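Technik & Alltag > Blog > Software

Drucken | Per E-Mail senden

Suche: Suchbegriff eingeben Los

Seit dem Frühjahr habe ich zwei Notizprogramme nebeneinander benutzt, eines auf dem Telefon und eines auf dem Rechner. Im Oktober habe ich beide gekündigt und alles in Textdateien umgezogen. Ein paar Leute haben gefragt, wie das gegangen ist. 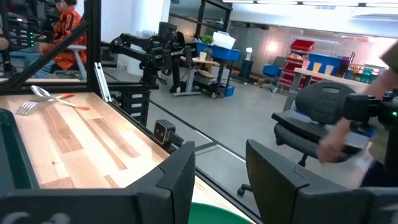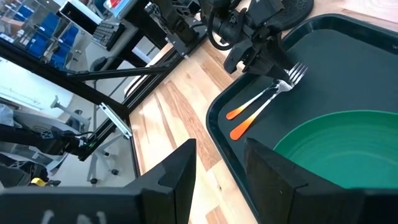

Angefangen hat es mit einer Preiserhöhung. Iltholm, das ich auf dem Rechner hatte, wollte ab dem nächsten Abrechnungsjahr deutlich mehr Geld und hat gleichzeitig die Zahl der Geräte im kleinen Tarif gesenkt. Auf dem Telefon lief Brallcombe, das kostenlos ist, dafür aber nur 100 Notizen im Abgleich hält. Ich hatte die Aufteilung einmal so gedacht, dass Kurzes ins Telefon kommt und Längeres auf den Rechner. Nach ein paar Monaten lag alles überall. Bei Besteck auf einem Holztisch sieht man sofort, was Gabel ist und was Löffel, bei einer Notiz mit dem Titel »Router neu« sieht man gar nichts, bis man sie öffnet. Ich habe manche Dinge zweimal aufgeschrieben, mit verschiedenen Angaben, und später nicht mehr gewusst, welche Fassung galt.

Der Export aus Iltholm ist ordentlich. Man bekommt ein Archiv mit einem Ordner pro Notizbuch und darin eine Datei pro Notiz, Überschriften und Listen bleiben erhalten. Bei mir waren es rund 300 Dateien. Anhänge landen in einem eigenen Unterordner, die Verweise darauf stimmen. Was fehlt, sind die Schlagwörter. Die stehen in einer gesonderten Tabelle, und die muss man selbst wieder zuordnen. Ich habe es bei den wichtigen Notizen von Hand gemacht und den Rest gelassen.

Brallcombe war mühsamer. Einen Export für alles gibt es dort nicht, man muss jede Notiz einzeln teilen. Nghĩa Hà hat mir dafür ein kleines Skript geschickt, das die lokale Datenbank der App ausliest. Es läuft nur mit einer Sicherung des Telefons auf der Festplatte und hat bei mir beim ersten Versuch die Umlaute zerschossen. Mit der richtigen Zeichenkodierung ging es dann. Das Änderungsdatum stand allerdings bei allen Notizen auf dem Tag des Exports, das habe ich so hingenommen.

Danach kam das Aussortieren, und das hat länger gedauert als beide Exporte zusammen. Einkaufslisten, alte Zugverbindungen, Passwörter für WLANs in Ferienwohnungen. Übrig sind 240 Dateien aus beiden Programmen. Sie liegen in vier Ordnern: Haus, Arbeit, Technik, Rest. Schlagwörter benutze ich nicht mehr, die Volltextsuche reicht mir.

Für den Abgleich nehme ich den Speicherplatz, den ich bei Lonville ohnehin habe. Auf dem Rechner schreibe ich im normalen Texteditor, auf dem Telefon mit Võ, einem schlichten Editor, der Ordner aus dem Netz direkt öffnen kann. Konflikte gab es bisher zwei. In beiden Fällen hatte ich die Datei auf dem Rechner offen gelassen und unterwegs weitergeschrieben. Lonville legt dann eine zweite Fassung mit dem Gerätenamen daneben, und man muss selbst vergleichen.

Was mir fehlt, ist das schnelle Abfotografieren von Zetteln. In Brallcombe war das Bild gleich Teil der Notiz, jetzt liegt es als eigene Datei daneben. Auch Erinnerungen kann eine Textdatei nicht, die stehen bei mir wieder im Kalender.

Das Skript gebe ich nicht weiter, es gehört Nghĩa Hà. Wer es haben möchte, kann mir schreiben, ich leite die Anfrage weiter.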